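Subject: Re: [pidus-users] Tracking loss on paired grippers

On Thursday, Harju wrote:
> The left unit dropped out twice this morning. Is it safe to carry on?

Dear all,

Recording with the Pidus hand-held grippers is suspended until further notice. The log shows that the left marker cube was lost for 268 frames, during which the software continued to report a valid position – a fault we regard as serious.

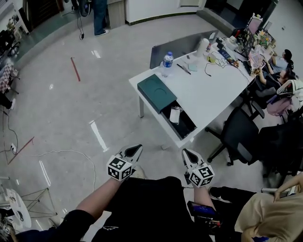 Paired grippers with marker cubes, held over the tiled floor.

Sessions logged since February should not be replayed on the Dolla arm. Any recording with a gap of more than 80 frames must be reported to this list. Cables should be kept clear of the operator's feet at all times.

Yours faithfully,
Tyyne Eskola
Sollow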